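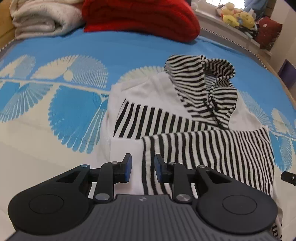

Why do we pray the psalms at fixed hours of the day?

Because the Church received this custom from Israel, where prayer was joined to the morning and the evening sacrifice. Psalm 119 says, "Seven times a day I praise you," and the monks took this verse very seriously. In chapter 16 of his Rule, Saint Benedict quotes it to explain the day hours.

Liturgy of the Hours, handout for session 7
Teacher: Haris Radulović

The names of the hours

Lauds is the prayer of the early morning. Prime, Terce, Sext and None take their names from the Roman way of dividing the day: first, third, sixth and ninth hour. Vespers is said when evening comes, and Compline before sleep. The night office, which we call Matins or Vigils, is counted apart. Benedict finds for it another verse of the same psalm: "At midnight I rose to give you thanks."

Please note that Prime was suppressed after the Second Vatican Council. Some monasteries still keep it.

How the psalms are divided

Benedict wants all 150 psalms to be said in one week. He allows another order if somebody finds a better one, but the number must stay. In the present Roman book the psalms are spread over four weeks. Psalm 95 usually opens the day, but Psalm 100 can be used in its place.

The parish of Sampaio has a handwritten psalter from 1655, and Genivaldo Tavares kindly copied for us the page with Compline. Look at the small red letters in the margin. They show where the second side of the choir begins.

For next time

Read Psalms 4, 91 and 134, the three psalms of Compline in the Rule. Write down which words speak of night, and which of protection. Then read chapter 18 of the Rule, and bring the copied page with you. We will sing from it slowly, in two groups.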